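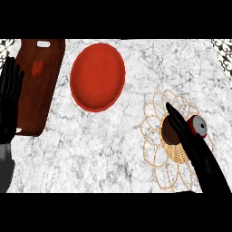
The owner of the Gokel bakery starts work when the rest of the street is asleep. When I came to speak with her, on January 29, 2023, the first bread was already sold and she was drinking tea from a big glass. She asked me not to print her name. "The name is on the door," she said, "and it is the name of my grandmother's village. This is enough."

She opened the shop in October, after many years of baking for other people. The longest of these jobs was in the kitchen of the Clandier hotel, where she made breakfast rolls, 400 of them each morning. I asked if she missed it. "I miss the oven," she answered. "It was a very good oven. The rolls I do not miss. They had to be all the same, and I had to throw away the ones which were different."

In her own shop the bread is made with rye flour from the Zanodden mill, and it needs a long time. The dough rests for a whole night, and in cold weather longer. She does not follow the clock for this. "I press with my finger and I look how slowly it comes back. My mother did it in this way and I did not believe her. I wanted to have a number." For the customers who want a number too, she has written on a small card that one loaf weighs 668 grams after baking.

We spoke also about prices. Flour became more expensive last year, and the electricity even more. She told me that she waited too long before she changed the price of the rye loaf, and when she finally did it, she could not sleep. "I thought people would shout. One man said it was high time, and he bought two." Another customer left and has not come back, and she still thinks of him.

The shop belongs to the Radwan building, which was before a place for repairing shoes. The rent is fair, she says, but the back room has no window, and in summer it will be hard. She has not decided yet if she will close for the hot weeks or begin the work even earlier. Her husband is for closing. He has been married to a baker for nearly 35 years and would like once to have a holiday in August.

Before I left, I asked what she would advise to a person who wishes to bake rye bread at home. She thought for some time. "Bake it today and cut it tomorrow," she said. "Everybody cuts it hot, and then they write to me that it is sticky inside." Then a woman came in with two children and asked for the seed rolls, and the owner put down her tea and went to serve them.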